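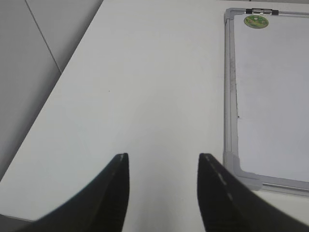
A plain off-white laminate tabletop beside a floor of large gray tiles.

Home > Materials > Writing surfaces > Dry-erase board

Dry-erase board

A dry-erase board, usually called a whiteboard, is a smooth, nonabsorbent panel made to be written on with special markers and wiped clean with a dry cloth or felt eraser. Boards are made in sizes ranging from hand-held slates to panels that cover a wall. Smaller ones are often laid flat on a table, where they can be turned toward the writer and put away after use.

Surface

The writing face is commonly melamine, painted steel, porcelain-coated steel or glass. Melamine is the cheapest and is found on many home and classroom boards. Over time its finish wears thin and ink begins to settle into it, leaving gray shadows called ghosting. Painted steel holds magnets and wears somewhat better. Porcelain-coated steel, also called enamel, is fired at high heat and resists scratches and solvents. Glass does not ghost but is heavy and shows reflections.

Laminate tabletops look much like melamine boards, and the two materials are related, but a tabletop is not always a safe place to write. Finishes with a fine texture trap pigment. A dark speck on a white table may be dust, a crumb of eraser felt or a dot of ink, and only the last of these is likely to need more than a dry wipe.

Frame and fittings

Most framed boards have an aluminum rail on each side, joined at the corners by plastic caps. The caps hide the cut ends of the rail and keep them from scraping the wall or table. Clips, hinges and hanging brackets are attached to the rail or to the back of the panel. Backing sheets are made of fiberboard, plastic honeycomb or thin metal.

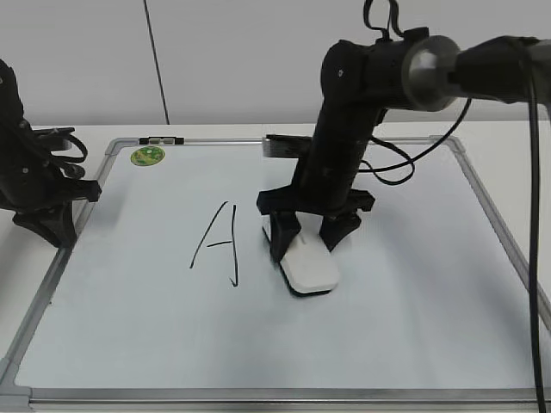
Vol. 20, p. 279

A capital A in black marker makes a simple test of how a board takes ink. The letter has two long strokes and a crossbar, so both slanted and level lines can be checked. On a glossy face the marker tip tends to slide, and strokes may come out thin or slightly uneven, or end in a small hook where the hand leaves the surface.

Ink

Dry-erase ink contains pigment, a solvent (most often an alcohol) and a release agent. As the solvent evaporates, the release agent stays between the pigment and the board, and the dried mark can be lifted off as powder. Permanent marker has no release agent and bonds to the surface. Writing over permanent ink with dry-erase marker and wiping at once will often loosen it.

Black is generally the easiest color to remove. Red and green tend to leave a stain if left for several weeks.

Erasers

The usual eraser is a block with a felt base and a back of plastic or foam, shaped to be gripped from above. Rounded corners are common. Some types have a magnet in the back, and others have layers of felt that can be peeled away as they become loaded with powder.

The felt should lie flat on the board. If the block is tipped, only one edge does the work, and the writing is smeared in bands. Light, even pressure is enough for fresh ink. Holding the block at an angle to the direction of travel covers a wider strip – a habit taught in many schools along with wiping from top to bottom.

In a small study published in March by Treasa Scanlon and Shoaib Mengal, 1342 wipes were made on melamine boards with a single felt block. The authors found that smearing increased well before the felt looked dirty. Oisín Egan later repeated the work on enamel boards and recorded 699 wipes before the first visible smear.

Flat and upright use

An upright board lets loose powder fall into the tray or onto the floor. On a flat board the powder stays where it is and has to be brushed or lifted off. Flat boards are easier for young children, who can lean on them, but a sleeve or the side of the hand can rub out a line by accident. A thin board may also rock if the table is uneven.

Care

Boards are cleaned with a damp cloth and a small amount of mild soap, then dried. Scouring powder and rough pads scratch the gloss and make ghosting worse. Stickers can be left in a corner, though old adhesive collects powder along its edge – warm water softens most kinds. Felt erasers are brushed out or vacuumed, and should be fully dry before use.

See also: Chalkboard; Felt; Laminate; Marker pen

Entry by Bernadette Brennan. Revised Wednesday, February 10, 2021.

20 shares | 3 comments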